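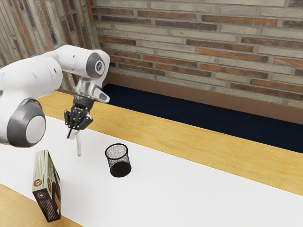 Hembridge Tabletop Pick-and-Place Scene Pack

The Hembridge pack is a ready-made simulation set for teams who want to test arm control before they book time on a real cell. It loads a white arm with a black gripper, a long wooden table with a white covering, a mesh cup and a tall carton, set in a brick-walled room.

The cup is the main target. Its walls are fine open mesh, so planners that rely on depth alone tend to struggle with it. The pack has 17 start layouts and 307 recorded runs.

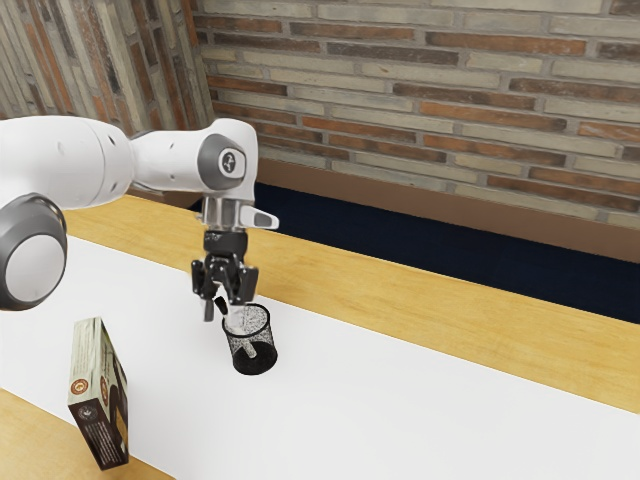 Gripper over the mesh cup, carton to the lower left.

Runs can be replayed at any speed or stopped at a single step. Lighting is kept soft and even by default – it can be changed in the settings file.

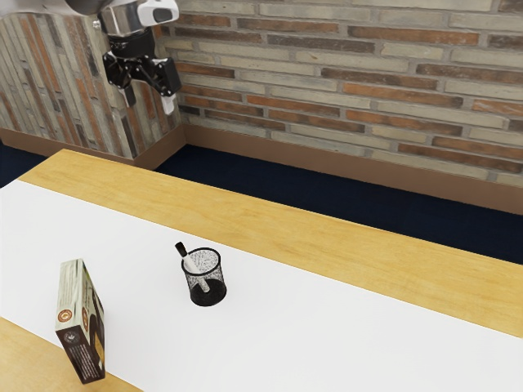
Page last changed: 25/04/2026

The pen task uses the same cup with one marker in it. Kerubo Lyimo rewrote the contact settings for this task in February, and runs saved before then need to be converted with the Rizk tool.

A close view from the gripper is included with every run. It shows the rod and the rim of the cup at short range.

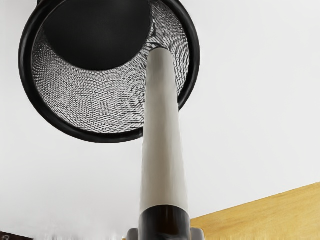

What you get

Scene files, 2 licences and 3 months of email support
Converter for Skukska logs
Setup guide (PDF)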